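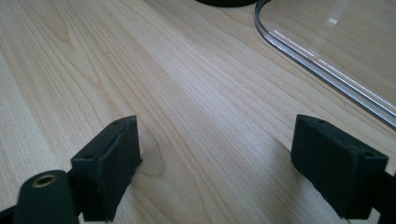
Two black fingers above a pale wood tabletop, with a clear piece of plastic at upper right.

The slow charm of the Grusetti hand kit

I have a soft spot for tools that ask you to use your hands, so you can guess which way I lean on the Grusetti kit from Sadum. It's a pair of hand-held grippers meant for showing a robot how a chore gets done, and I've lived with the idea of them (and a borrowed pair) for 17 days now. I like them very much, and I still think the price is wrong.

What I like is how plain they are. The fingers are blocky and black, a little rough on the surface, and you can see right down between them to the tabletop, so you're never guessing where you're about to pinch. My first five tries at lifting a tea bag were hopeless. After that I got the feel of it, and it was a bit like learning chopsticks all over again – slow, silly, and then suddenly rather fun!

Lamrani's rival set is lighter and comes with a nicer case, and I know people who swear by it. I found it fussy with small packets, and a coffee tray is nearly all small packets. 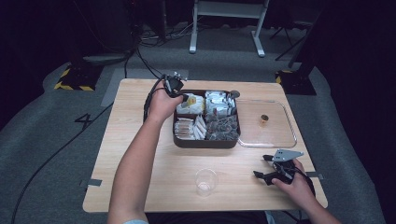

Where the money goes

Sadum asks $157 a month for the pair, and the Zamard software that sorts your recordings is $11 on top. For a lab that's lunch money. For a school club or a curious person with a kitchen table, it's a lot to pay for something you never get to own, and those are the very folks I'd love to see trying it. I wish Sadum would just sell the thing outright – cables, brackets and all – and let us wear it out in our own good time.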